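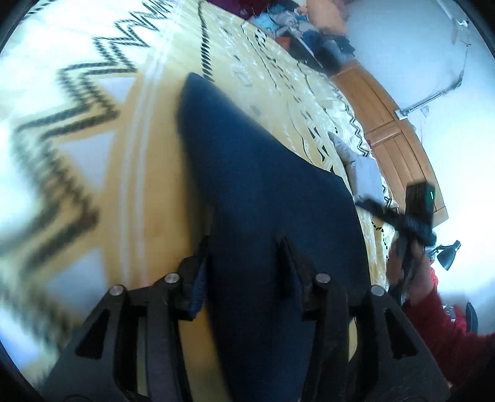 2 sept. 2022
Par Genivaldo Medeiros

Marras : la collecte de vêtements rouvre, le tri se fait d'abord à la maison

La collecte de vêtements de Marras reprend ce mois-ci dans l'ancienne salle de la rue Foltley. Pulls, polaires, manteaux, linge de lit : tout est accepté, à condition d'être lavé, sec et plié. Pas de sacs en vrac cette fois. Au printemps, l'association Fludness avait passé des soirées entières à repasser derrière les donateurs.

« En avril on a reçu 523 kilos, et presque 148 sont partis au rebut », explique la responsable du dépôt, Mme Kastoseck. Des chaussettes seules, des pulls feutrés, des couettes tachées. Et beaucoup de choses tout à fait correctes mais froissées au fond d'un sac poubelle, qu'il a fallu relaver.

D'où la consigne de la rentrée. On étale sur le lit, on regarde, on plie. Le lit, parce que c'est la bonne hauteur et qu'on voit les trous tout de suite, surtout quand le vêtement est sombre et le couvre-lit clair. Pour un haut en polaire : fermeture remontée, manches rabattues dans le dos, puis le bas ramené vers le col. Les chaussettes par paires, roulées ensemble. Les ceintures et sangles à part, dans un petit sachet, sinon elles s'accrochent partout.

Trois piles suffisent, selon Fludness : à garder, à donner, à recoudre. La dernière peut aussi être déposée, un atelier couture s'en chargera sur place. Il manque d'ailleurs des boutons et du fil bleu marine, avis à ceux qui en on.

Côté pratique, 55 familles sont déja inscrites pour la distribution, qui commencera par les tailles enfant. Les vêtements d'hiver sont les plus demandés, et de loin. Peu d'offres en revanche pour les hommes, grandes tailles surtout.

Dépôt possible le matin seulement, entrée par la cour. 3 sacs maximum par foyer et par passage, on peut revenir. Les chaussures ne sont pas reprises, faute de place. Les oreillers non plus.

Pour le linge de maison, draps et couvre-lits compris, même à gros motifs ou démodés : oui, s'ils sont entiers. Ceux du printemps étaient tous partis dès le premier matin.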